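4.2 Table coverings and the question of protection

The usual account of layered table coverings is that they protect the table. Earlier work on the Hafstein and Plorna households repeats this claim with little support. We doubt it explains much. Of the 187 households that answered our October survey, most said "protection" when asked why they kept a cloth on the dining table, but this was the first answer printed on the form, and we give it little weight.

The home visits in Skarnness tell a less tidy story. In 10 homes we found more than one covering in use on the same table, and in only three of these could the person who laid them say what the lower layer was meant to guard against. A sheet of glass over a patterned cloth keeps the cloth clean, but it also keeps it on show, and the two aims are hard to pull apart by asking. Where a second cloth lay beside the glass, as in Figure 3, the protective reading is weaker still, for it is far from clear which surface is being spared.
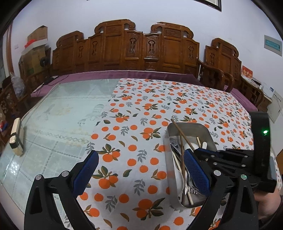
Figure 3. Glass top over a pale blue-and-white cloth, with a fruit-print cloth alongside and a steel cutlery container standing on it.

It has been suggested, mainly in the Vondwood study, that cutlery kept out on the table marks the part used for everyday meals, and that the better cloth is laid elsewhere. We could not confirm this. Open containers of cutlery turned up on plain cloths, printed cloths and bare wood alike, and five households told us they moved theirs several times a day. A single visit cannot settle where such a thing "belongs", and we suspect that the Vondwood pattern owes a good deal to the hour at which the visits were made.

Nor are we convinced that fruit and flower prints can be sorted into "kitchen" and "parlour" types. Respondents used both words loosely, often for the same cloth. We therefore report pattern and position separately in what follows, and make no claim about rank.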